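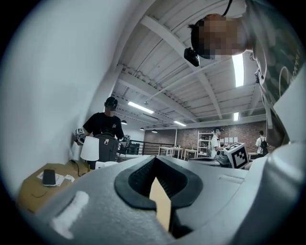

Cardboard held upright in the jaw of a light grey gripper.

Berura Drawdown Tables

Release date: 2024-01-12
Maintained by: Florthorpe
Format: CSV, UTF-8, comma separated
Rows: 410 per table
Tables: 6

Summary

Berura is a set of six flat tables for testing retirement withdrawal calculators. Each row describes one made-up saver: a starting pot, a yearly fee, a retirement age, a withdrawal rule and the balance left at the end of each year. No row is taken from a real account. The tables were written for Kuster, our command-line projection tool, but any program that reads CSV can use them.

Files

base.csv – level withdrawals, no fees
fees.csv – level withdrawals, yearly percentage fee
rising.csv – withdrawals that go up with prices
late.csv – retirement put off by one or more years
lump.csv – one lump sum taken in the first year
mixed.csv – any combination of the above

Columns

saver_id: whole number, unique within a file
start_pot: pounds, no pence
fee_pct: percentage charged on the closing balance, blank in base.csv
retire_age: whole years
rule: level, rising or lump
growth_pct: yearly growth before fees
end_balance_n: pounds, one column per year, n counted from 1

Order of calculation

Withdrawals come out on the first day of the year. Growth is then applied to what is left, and the fee is taken last. Programs that take the fee before growth will disagree with fees.csv and mixed.csv in the last few pounds. Balances are rounded to the nearest pound only when written out; the unrounded figure is carried forward. A pot that runs out is recorded as 0 for that year and every year after it.

Use with Kuster

kuster check --tables ./berura --tolerance 2

The tolerance is in pounds. Rows outside it are listed by file and saver_id, and the command exits with status 1.

Known problems

Row 262 of lump.csv has a lump sum equal to the whole pot. It is valid, but older copies of Nulta stop with a divide-by-zero error when they reach it.

Tax is not modelled. State pension income is not modelled either, so end balances should not be read as a forecast or used as advice.

Changes in this release

Added mixed.csv. Renamed the charge column to fee_pct in all files. Column order is otherwise the same as before.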